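4.2 The upholstered surface as a place of work

Household laundry studies tend to assume a table. The households of Pekville, to their credit, rarely do. Of the 459 folding episodes logged in our diary study, 300 took place on something built for sitting or sleeping, and the participants reported this without embarrassment. We therefore gave the seat cushion a section of its own, and with it the garment that gave our coders the most to argue over: the yellow T-shirt with a cartoon face on it.
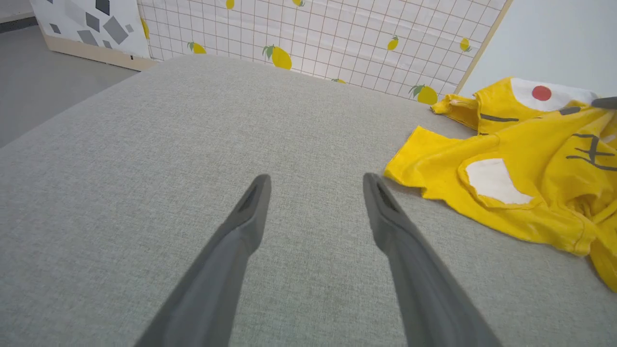
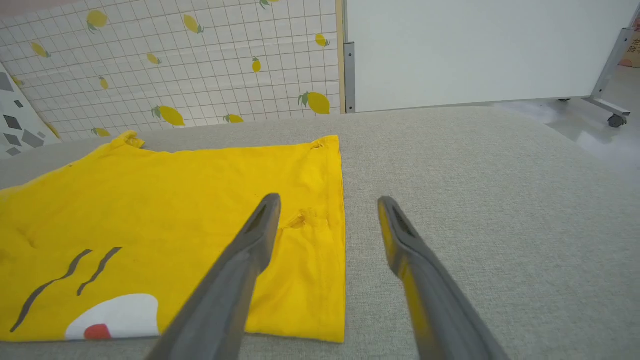
Figure 3. Yellow printed T-shirt on light gray upholstery.

Page last changed: August 19, 2023

The diary form asked people to name the surface on which each item was folded. Answers included "couch," "the good couch," "bed," "other bed," and in one case "my knee." We merged these into four groups (table, bed, seating, body) and lost a certain amount of poetry in doing so. Seating was the largest group by a comfortable margin, even in homes where a table of suitable size had been recorded on the floor plan. Asked why, most participants said that the table had things on it. Asked what things, several said laundry.

Fabric seating has properties that a tabletop lacks. It gives under the hand, so a crease pressed against it is pressed into something softer than the crease. A woven cover may also hold a cotton shirt where it is put, which helps with the first fold and gets in the way of the second. And a cushion often ends in a rounded edge, over which a sleeve can droop quietly while attention is elsewhere. Participants adjusted to all of this without apparent thought. The usual method was to work toward the middle of the cushion and to treat the outer strip as lost ground.

The T-shirt is worth a closer look. Our coding scheme, adapted from the Kilero garment list, sorts a shirt on a surface into one of five states: heaped, crumpled, spread, partly folded, folded. In the first part of Figure 3 the shirt is crumpled, with a short sleeve flopped out across the cushion. In the second it is spread flat, though a corner of the hem is pinched up into a small peak and there is a puckered patch near the middle of the garment. Two coders called the second part "spread." A third held out for "crumpled" on the strength of the pucker, and defended the position over lunch. We settled on a rule that a shirt counts as spread if its outline could be traced by a patient person, and we record here that the third coder has never accepted this.

The print complicates matters in a way we did not plan for. A plain shirt tells the eye very little about which way it is facing. A shirt with a face on it says a good deal, provided enough of the face can be found. On the yellow shirt the useful part is a red spot on white, which reads as a cheek, and a person who has located a cheek can usually make a fair guess at the rest. Participants told us much the same in interviews. They spoke of finding the eyes, or the nose, or "the right way up of him," and then folding with that in mind. Several admitted that they did not like to fold across a face. One household had a firm policy of folding so that the character looked out from the top of the pile, and could not say when the policy had been adopted or who was in favor of it.

We compared printed and plain shirts across the diaries. Printed shirts were marked "folded with care" more often than plain ones, a result we report with caution, as printed shirts in our sample belonged mostly to children and were folded mostly by adults who expected to be asked about them. The effect may say less about graphics than about management. It shrank, but did not vanish, when we looked only at shirts folded by their owners.

Color deserves a short note. Yellow on light gray is an easy pairing to code, and the boundary between garment and cushion was seldom in dispute. White shirts on the same kind of upholstery were another story, and we discarded a number of those images after finding that coders had drawn confident outlines around parts of the couch. Our earlier pilot, the Otivier set, used a dark blanket under everything and had no such trouble. It also had no couches, which made it tidy and not much use to us.

A word about backgrounds. We did not ask participants to clear or cover the walls near their folding spots, and the walls duly appear, among them a white paper with a gray grid and yellow lemons in the second part of Figure 3. An automatic outline tool (Kwak, default settings) was tried on a subset of the images and did well enough on most, but it treats patterned paper with more interest than we would like. All 943 images in the final set were outlined by hand. We recommend this to anyone with a large budget or a long October.

Finally, the time taken. The median folding session on seating lasted around 15 minutes, slightly longer than on tables. We had expected the soft surface to account for the difference. The diaries suggest a simpler cause, in that people folding on a couch tended to sit down on the part of it that was left, and a fair share of them then turned on the television. Section 4.3 takes up the question of what became of the socks.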